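October, 14.20, yellow table

Workwear jackets, folding and sorting. Carrying on from this morning, Anil on the other side of the table.

Bunetard lot first, 40 pieces, all shirts, no trouble. Then the jackets, slower. Canvas holds whatever crease it had in the bag so the first fold springs back unless you smooth it from the collar down. Tried sleeves-in first, then body in half. Came out lumpy at the shoulder. Sleeves straight down the sides is better, esp. on the khaki and black ones, keeps the stack flat.

Lining is the nuisance. Front flap opens while you're turning the thing and the dark lining rides out past the hem. Do the front up BEFORE folding. Wrote this last time too and forgot.

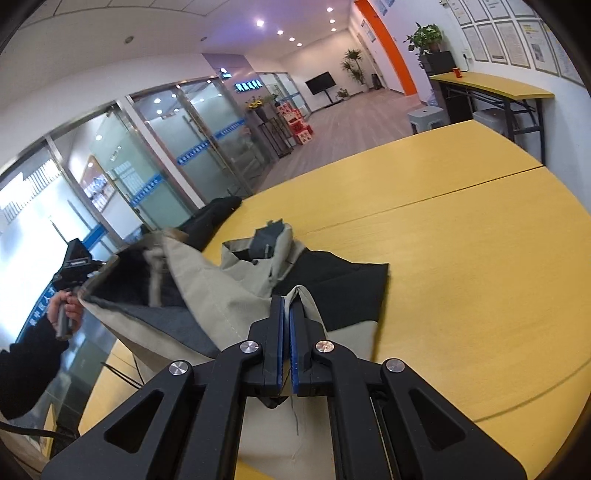 Black garments to go in a seperate pile, they get lost against the panels otherwise. Anil Mudaliar wants them folded to the same width, 32 cm, so they sit on the Trunix shelf without overhang. Fine by me, need a card template though, the old one's gone soft at the corners.

Loose threads: snip, don't pull. Pulled one on item 58 and opened a bit of the seam, put aside for mending.

Quách boxes not here yet. Stacks stay on the table overnight, sheet over them. Ask Jomach about lables, still got the wrong size.

To do: template, scissors (the small ones), redo the lumpy jackets.

Stopped 16.10.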